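Grekevley Side Plate, Salmon Pink

Home > Table > Plates > Grekevley
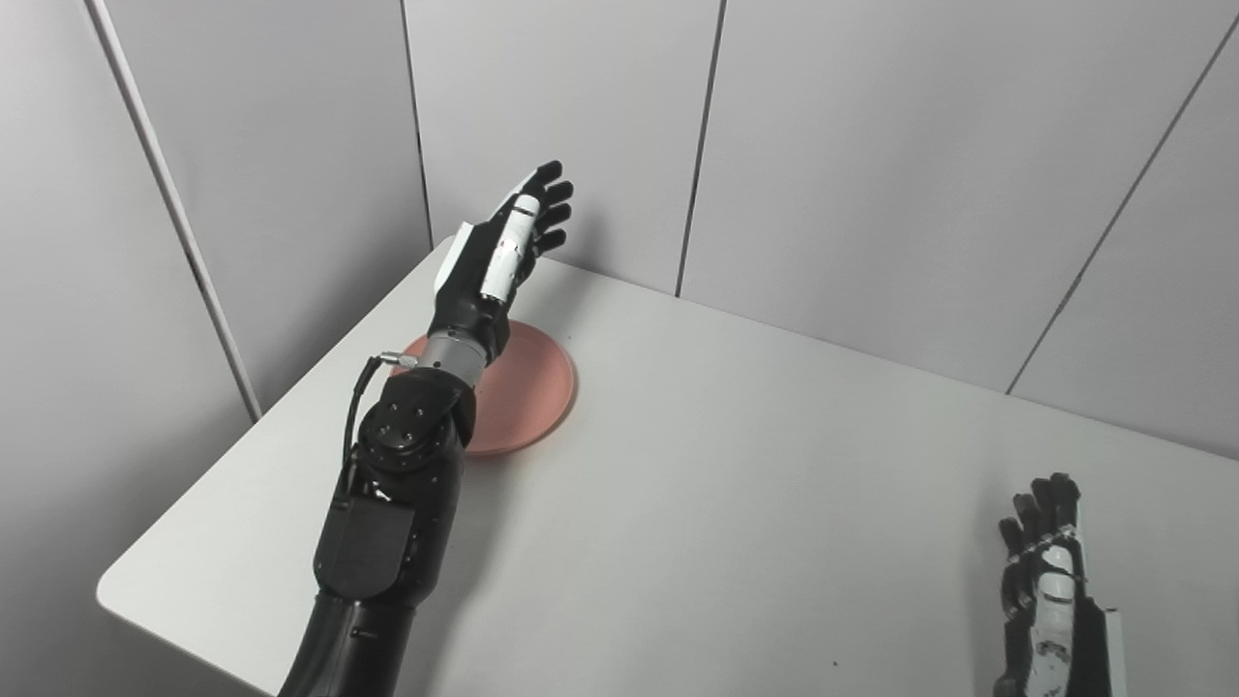
The Grekevley plate in salmon pink, on a white tabletop.

A round, shallow plate with a raised rim. We have been selling tableware long enough to know that this is all most people want, and that they will still look through the whole catalogue before admitting it.

The colour gives us more correspondence than everything else in the shop combined. The maker calls it salmon. Customers have written in to call it terracotta, old brick, tinned soup and, in one case, "my aunt's bathroom". It is a muted pink with some earth in it, and it changes its mind according to the light. Under a warm bulb it leans towards the flowerpot. By a north-facing window in June it is properly pink. If you are trying to match it to a tablecloth, order one plate first and have the argument at home.

The inner surface comes out slightly lighter than the rim. Every plate in the range does this and we no longer exchange them for it.

What it is for

Toast. A slice of cake, or two thin slices if you are telling yourself something. Half a sandwich, olives, the biscuits you put out for visitors and then eat yourself while waiting for them. The rim is high enough to stop a grape and will slow down a boiled egg. It copes with a modest amount of gravy but it isn't a bowl, and we have had to say so in writing.

It will also sit under a plant pot. The maker would prefer we didn't mention this. Wipe the underside now and again and it will go back to being a plate whenever you like.

It is too small for a roast dinner. People do try.

Details

Range: Grekevley
Maker: Tistby
Colour: Salmon pink
Shape: Round, shallow, raised rim
Diameter: 20 cm
Material: Glazed stoneware
Fired at: 1,200 degrees
Sold: Singly, or in sets of 6
Dishwasher: Yes
Microwave: Yes, though the rim gets hot before the food does
Oven: No
Guarantee: 2 years against crazing and glaze faults

The guarantee does not cover dropping. It also does not cover "it was like that when I came downstairs", a phrase we see a good deal of.

Looking after it

Wash it however you wash the others. The glaze doesn't mind a dishwasher, but plates leaning against each other through a long cycle will rub, and pale scuffs show more on this colour than on white. Leave a gap between them if your machine has the room and you have the patience.

Metal cutlery can leave thin grey lines. These look like scratches and are nearly always a trace of metal sitting on top of the glaze. A paste of bicarbonate of soda and water, rubbed on with a damp cloth, takes off most of them. Don't use a wire scourer. You will get rid of the grey lines and have real scratches to look at instead.

Beetroot and turmeric rinse off if you get to them the same evening. Turmeric left until morning may want a second wash. On this particular pink you might not notice either way, and several of our customers have bought it on those grounds.

Please don't take it straight from the fridge to the microwave. Give it a few minutes on the worktop.

Stacking and storing

The plates nest well. A set of six makes a low, steady pile that fits under an ordinary cupboard shelf with space left for the saucers you never use. The foot on the underside is unglazed, so if you are fond of the top surface, slip a square of kitchen paper between each plate. We do this in the stockroom. At home we don't, and ours are fine apart from the one used for keys.

They stand up in the Statero plate rack, which we also sell, and in most other racks with slots wide enough for stoneware. The very narrow wire sort will grip the rim and let go of it at a time of its own choosing.

What goes with it

The Grekevley dinner plate comes in the same pink and in oatmeal. We think the pink side plate looks better on the oatmeal dinner plate than on its own twin, as a full table of salmon can feel like dining inside a prawn. Others disagree, and buy the lot.

White tables and worktops suit it best. On dark wood it goes rather brown and serious. On a patterned oilcloth it gives up.

The Magagula linen napkins in slate or cream are both good alongside it. The coral ones looked like a perfect match on the website and were nothing of the kind when we had both on the same table. We have left them off the suggestions list and would ask you not to go hunting for them.

Questions we are sent

Is it the same pink as last year's? Very nearly. Glaze varies from one firing to the next, and a new plate beside an old one may look a shade fresher. A few months of toast evens this out.

Does it come larger? The next size up is the dinner plate. There is no in-between size. We have asked Tistby for one and received a very polite letter.

Is it flat enough for a cake? For a small one, yes. The raised rim gets in the way of a knife if the cake goes right to the edge, so leave yourself a margin or cut from the middle outwards.

Can I buy one replacement? Yes, and at the same price each as in a set. A large share of the single plates we send out are replacements, usually with a note attached explaining whose fault it was. You don't need to tell us, but we do read them.

Is it chip resistant? It is stoneware, so it's tougher than it looks and less tough than a tap. The rim is the part to watch when you are washing up in a deep sink.

Delivery and returns

Single plates go out in a card sleeve inside a box that will seem far too big. Sets are packed on edge with paper between them. Open the box the right way up, as marked, over something soft.

Unused plates can come back within the usual returns period in their original packing. Plates with crumbs on are considered used. If one arrives broken, keep the pieces and send us a photograph of them in the box, then put them somewhere safe from bare feet. We'll post another.

Currently in stock: singles and sets. Oatmeal side plates are back in September.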